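About Rurance

Rurance is a small shared workshop on Antunes Street in Wutton. We have 14 members and build robots for jobs around the house. The space is open Wednesday evenings and most weekends.

Our main project is Himosik, a two-armed setup that puts together flat-pack and snap-fit furniture. Members wrote the code and did the wiring - the arms were bought used. Work on it started in September, and we have put in roughly 376 hours.
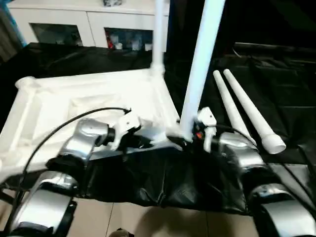 Dues are $40 a month and cover tools and bench space. New members get 4 visits free. Bring your own laptop and safety glasses.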